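Open day at Stuleck: the planner is better than the pitch

I have been to enough robotics open days to know the drill. You get a lanyard, a coffee, and a slide claiming the hard part is solved. Stuleck's slide said its planning software, Gavar, "handles the unstructured world". I wrote that down and put a question mark next to it.

The software comes in two parts. Geum does perception: it takes the view from the wrist and proposes places to grip. Gavar takes those proposals and works out how to get the arm there without hitting anything. Nele Nijs, who leads the planning side, gave the talk, and to her credit she spent most of it on failures. Polished stone is one of them. Glare reads as an edge, a vein reads as an object, and a dark phone with a bright reflection across it can be split into two things that aren't there.

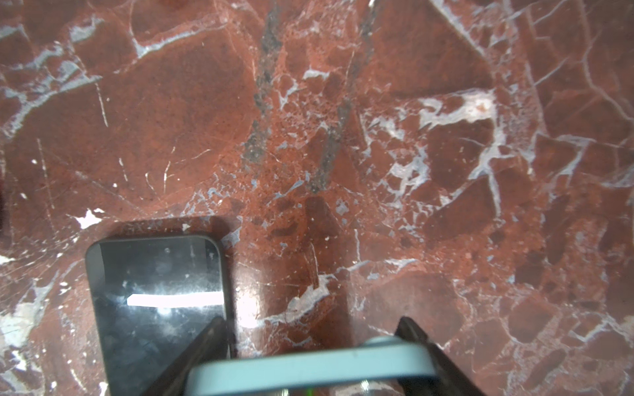
I asked how often that happens. Nijs said the team had logged 934 grasp attempts on shiny surfaces but hadn't finished sorting them, so she wouldn't give me a success rate. Fair enough, but the brochure on my chair was happy to talk about "human-level reliability". Somebody in the building should show the engineers the brochure.

Ziad Tannous from Fonlow, the integrator that sells the system, took over for the tooling session. I liked the replay viewer a good deal more than I expected to. You can scrub back through a run, see which grasp Geum ranked first, and check why Gavar threw it out. Colour overlays mark the paths it rejected. When I asked to see a rejected path that should have been accepted, he found 2 in the same log, and didn't seem pleased about it.

Clutter was the other topic. Phones are flat, dark and much alike, and when they lie close to other things the planner has to choose an approach that leaves room for both fingers. Gavar's default is to back off and ask for another view. That's cautious behaviour and I have no quarrel with it, except that every extra view costs time, and cycle time was missing from the slides. 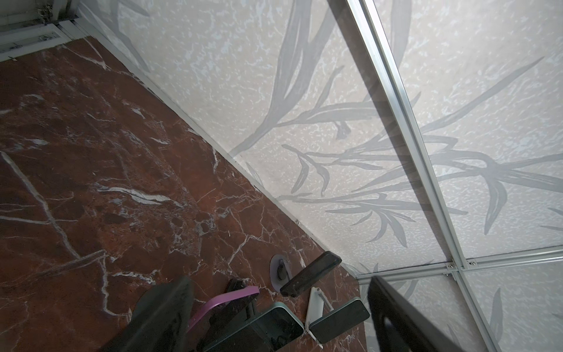 Phones and other small items on the marble, between the gripper fingers.

The next release is due in April, with a new glare filter in Geum. Tannous called it a major step. Nijs called it a filter. I've asked for the sorted log when it's ready, and for cycle times with the extra views left in.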